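Evening, December

Today I read again the chapter on glycogen for my course at Resbridge. The liver keeps its store and shares it – the muscle does not.

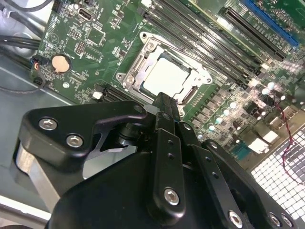 After supper

Two pages of notes on the enzyme that muscle lacks.
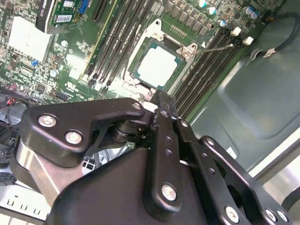 I still mix up the names, so I wrote each one 40 times.
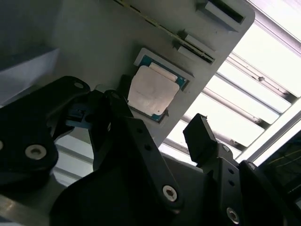 My Alcaraz book gives over 300 grams for muscle, more than I thought.
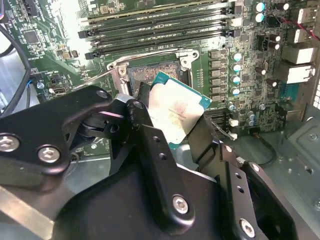
Tomorrow I will begin with fasting and ketones.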